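Domley Community Service Club
Frequently Asked Questions: Student Exchange and Scholarship Fund
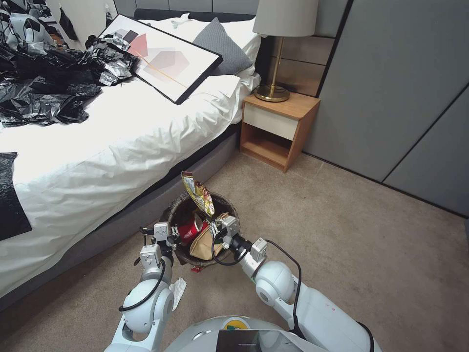
Mỹ Khúc wrote to us after her year abroad that she had almost not applied. She had assumed the award was meant for students with a parent in the club, and she asked that the page say plainly who may apply. The first answer has been rewritten accordingly.

Who may apply?
Any student who lives in Domley or Rornby and is enrolled in the last two years of high school or the first year of college. No family connection to the club is needed. Children and grandchildren of current members may apply to the exchange program but are not eligible for the scholarship.

What does the scholarship cover?
Each award is $1,000 and is paid directly to the school. It may be used for tuition, required books, and laboratory fees. It may not be used for travel, rent, or meal plans. A student who transfers should notify the club in writing before the new term begins, and the unused part of the award will follow the student.

What does the exchange program cover?
The club pays the program fee and the visa fee. Families pay for airfare, insurance, and spending money. Students whose families cannot meet the cost of airfare may request a travel grant of up to $738 on page 3 of the application. The request is kept separate from the rest of the file and is not seen by the interview panel.

When are applications due?
Applications open in September and close at 5:00 p.m. on the last business day of November. Applications received after that time are held for the following year if the student will still be eligible.

What must be included?
The signed application form, a current transcript, two letters of reference, and a personal statement of no more than 622 words. Only one of the letters may come from a teacher. The word limit applies to the statement alone and does not include the title.

Is there an interview?
Yes. Selected applicants meet with a panel of three members in the Cornik Room at the Domley Public Library. Interviews last 20 minutes. Exchange applicants attend with at least one parent or guardian, who will be asked to speak briefly about the family's plans.

Must an exchange student already speak the language of the host country?
No. Students are expected to begin study of the language once they have been placed. The club lends textbooks and can introduce a student to a speaker of the language where one is available.

Can our family host a visiting student?
Host families are needed every year. A separate bed is required, though a separate bedroom is not. All adults in the household complete a background check, and a club member visits the home before placement. Most students stay with two or three families over the year.

How is the fund supported?
Through the spring pancake breakfast, member dues, and the Lý Family Bequest. Gifts from the public are welcome, and a receipt is mailed for each one.

Whom should I contact?
Please write to Hiếu Giáp, Youth Programs, Domley Community Service Club, Box 102, Domley. Forms may also be picked up at the library front desk.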